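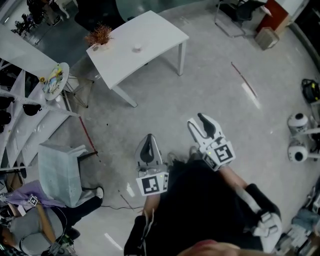 Figure 2. Hand-held grippers with fiducial markers; table, potted plant and cup beyond.

4.3 Relief payments after the August flood

Jekolthorpe council opened 3 evacuation centres and 31 claim categories, a ratio our respondents remarked on without prompting. Households applied through the Trunitow portal, which asked for a current residential address from people whose current residential address was a school gymnasium. Oyelaran and Rafferty (in press) call this "front-end friction." Our respondents used shorter words.

Median time to first payment was 45 days. The program's stated target was two, a figure the council has since described as aspirational. Renters in Skikgate fared worse than owners, chiefly over proof of tenancy, much of which had last been seen heading for the harbour. We return to the appeals process, such as it was, in Section 5.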